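Vindolano – Telefone auf dem Schreibtisch
Datenblatt und Liesmich, Stand 5.6.23

Kurzfassung

Vindolano ist eine Sammlung von Aufnahmen zu Tischtelefonen: Apparate mit Hörer, Tastenfeld und Kabelanschluss, wie sie in Büros, Empfangsräumen und Werkstätten stehen. Der Bestand umfasst 3267 Bilder aus 205 Sitzungen. Eine Sitzung behandelt immer eine Anordnung auf einer Tischplatte, also ein oder mehrere Apparate in fester Lage, bei denen der Hörer aufliegt, abgenommen wird oder daneben liegt.

Zusammengestellt wurde die Sammlung im Projekt Jano. Die Beschriftungen stammen zum größten Teil von Rhodri Vaughan, der auch die Anleitung in der Datei ANLEITUNG.txt geschrieben hat.

Inhalt der Ordner

bilder/ enthält die Aufnahmen, nach Sitzungen getrennt.
angaben/ enthält je Sitzung eine Tabelle mit den Angaben zu Apparaten und Tischfläche.
listen/ enthält die Aufteilung in Haupt- und Prüfteil. 12 Sitzungen liegen nur im Prüfteil, ihre Tischflächen kommen im Hauptteil nicht vor.
ANLEITUNG.txt enthält die Regeln für die Beschriftung.

Felder der Tabelle

apparat: laufende Bezeichnung innerhalb der Sitzung, beginnend mit a.
gehaeuse: Farbe des Gehäuses in einem Wort.
hoerer: aufgelegt, abgenommen, daneben oder unklar.
anzeige: ja, nein oder unklar. Gemeint ist ein Anzeigefeld am Apparat, egal ob es eingeschaltet ist.
drehung: Lage der Vorderkante in der Aufnahme, in acht Richtungen.
flaeche: Farbe und Musterung der Tischplatte.
bemerkung: freier Text, meistens leer.
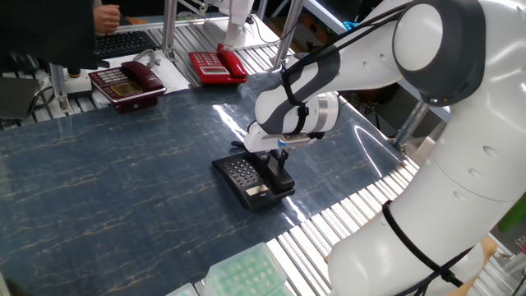

Die Drehung wird nach der Vorderkante des Gehäuses bestimmt, also nach der Kante unterhalb des Tastenfelds. Der Hörer taugt dafür nicht, weil er je nach Bauart links oder rechts aufliegt. Beim schwarzen Apparat auf der blauen, marmorierten Platte zeigt die Vorderkante nach links unten, eingetragen wird also »links unten«. Das helle Beschriftungsfeld unter den Tasten ist bei solchen Geräten eine brauchbare Hilfe. Der weinrote Apparat weiter hinten bekommt eine eigene Zeile mit »anzeige: ja«, auch wenn er in der Sitzung nicht bewegt wird.

Bei den Gehäusefarben gilt die Farbe des größten zusammenhängenden Teils. Glänzende Hörer wirken oft heller als der Rest, das wird nicht gesondert vermerkt. Dunkelrot, Weinrot und Bordeaux stehen in der Tabelle einheitlich als »weinrot«. Grau und Beige werden getrennt geführt, in älteren Sitzungen aber nicht immer sauber.

Tischflächen

Gemusterte Platten sind absichtlich dabei. Helle Adern auf dunklem Grund lassen sich bei schwachem Licht mit Anschlusskabeln verwechseln. Wer nur einfarbige Flächen braucht, filtert nach »flaeche: einfarbig«. Nahezu 60 Sitzungen bleiben dann übrig.

Tischdecken und Schreibunterlagen gelten als eigene Fläche, sobald der Apparat ganz darauf steht. Steht er nur zum Teil darauf, wird die Platte eingetragen und die Unterlage unter »bemerkung« genannt.

Bekannte Mängel

Das Feld »hoerer« ist bei verdeckten Apparaten uneinheitlich ausgefüllt. Zu Beginn wurde dort »aufgelegt« angenommen, später »unklar«. Eine Durchsicht ist für August vorgesehen.

Schriftzüge auf Gehäusen und Beschriftungsfeldern sind nicht abgeschrieben. Viele sind zu klein, um sie sicher zu lesen.

Schnurlose Telefone und Wandapparate fehlen ganz. Wählscheiben kommen nur in der Teilsammlung Tinaseck vor, die getrennt gepflegt wird und andere Feldnamen verwendet.

Verwendung

Die Sammlung darf in Lehre und Forschung frei benutzt werden. Bei Veröffentlichungen bitte »Vindolano, Projekt Jano« angeben. Korrekturen an der Tabelle bitte als ganze Zeile schicken, mit Sitzungsnummer und Apparat.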